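Artificial Flowers: Frequently Asked Questions

Rundberg sells single stems, filler sprays and ready-made bouquets for homes, shops and event halls. These are the questions our customer desk gets most often. If yours isn't answered, write to us through the contact form and Esperanza Achterberg or Nizar Rawashdeh will get back to you.

ORDERING AND STOCK

How many kinds of stems do you carry?
The current list has 278 stems. Tulips, roses and small-bloom fillers make up most of it. Seasonal stems are added in January and again before the fall.

Is there a minimum order?
No. You can order one stem. Trade prices start at 16 stems of the same kind and color.

Do you take large orders for venues?
Yes. Orders up to 2,000 stems ship from stock when the color is available. Anything larger goes through Khalil Hamdan, who will give you a delivery date in writing.

Can I mix colors in a trade order?
Colors can be mixed inside one bundle of tulips. Filler sprays are packed by color and we don't split them.

UNPACKING AND SHAPING

My stems arrived flat. Are they damaged?
No. They are packed flat to save room. Open the leaves by hand, starting at the bottom of the stem, then loosen the petals. A tulip head needs only a light squeeze at the base. If the petals stay creased, hold the head over steam from a kettle for a few seconds, keeping your fingers out of the steam.

Can I cut the stems?
Yes, with wire cutters. Don't use your good scissors. The Vavuvent line has a wire core that runs the full length of the stem, and it will nick a blade.

How do I keep a stem from turning in the vase?
Bend the bottom inch into a hook. In a wide vase, use a block of dry foam or a layer of gravel.

ARRANGING

Where do I start with a mixed arrangement?
Lay the stems out on a table before anything goes into the vase. A dark surface helps with pale flowers, which get lost on white. Pick the piece that will stand in the middle and build out from it. Small yellow blooms on thin stems go in last and can hang a little lower than the rest.

What goes with red tulips?
White and pale pink blossoms are the safe choice, and yellow filler warms the whole thing up. Keep the tulips at slightly different heights and let one lean.
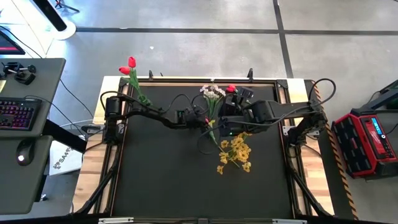 Kristóf Antal wrote in to say that he puts the yellow in first, against our advice, and lets it fill the bottom of the vase so the tulips have something to stand in. He uses a narrow-necked Cestmont vase and says he hasn't needed foam since.

That works well in a narrow neck. In a wide bowl the filler slides to one side, so we still suggest adding it at the end.

How many stems do I need?
Fewer than you would use with fresh flowers, as the leaves can be bent outward to fill gaps. For a hall table, start with five tulips and one or two sprays of filler.

Can I mix artificial and fresh flowers?
You can, but keep the artificial stems out of the water. Water will rust the wire at the cut end. Put the fresh stems in a small jar of their own inside the vase.

CLEANING AND STORAGE

How do I get dust off?
Use a soft paintbrush or a hair dryer on the cool setting. For the small filler blooms, the hair dryer is better. Work from the top down.

Can they be washed?
Plastic stems and leaves can be wiped with a damp cloth. Don't soak fabric petals. Red fabric can bleed onto lighter flowers, so clean red heads separately and let them dry on a towel.

Will they fade?
In a south-facing window, yes. Reds go first. The Ladefoged outdoor line holds its color longer but should still come inside for the winter.

How should I store them?
Upright in a tall box, or flat in one layer with tissue between the heads. Label the box by color.

RETURNS

Can I return stems I have already shaped?
Yes, within 30 days, as long as they haven't been cut. Send the packing slip with them. Babita Jaiswal handles returns and refunds.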